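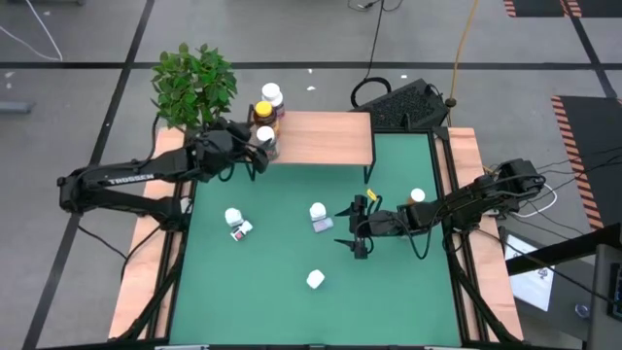 Small capped bottles on a green mat and on a raised wooden shelf

A bottle shelf is a narrow raised shelf used to keep small bottles upright and off a working surface. It may be fixed to a wall or stand on its own legs at the back of a table. Bottle shelves are found in bathrooms, sickrooms, craft rooms and shops.

Design
Most free-standing types have a flat top and thin legs, which leave the space underneath open. Wood is a common choice for the top. A shallow shelf holds a single row, so that every label can be read from the front. Deeper shelves take two or more rows, with the taller bottles at the back. The Feltstead pattern, sold by Braltard, has a top 60 cm long and 13 cm deep and was made with or without a front lip.

Use
Bottles are usually grouped at one end and the row is filled outwards. Caps of different colours help to tell similar bottles apart, though the label remains the surer guide. Amber bottles are used for contents that are spoiled by light. A soft mat on the table below protects bottles that are laid down or knocked over while the shelf is being sorted.

Care
Wooden tops are wiped with a damp cloth and dried at once. Plants kept beside the shelf should be watered with care, as drips can mark the wood and loosen paper labels.

See also
Medicine cabinet
Spice rack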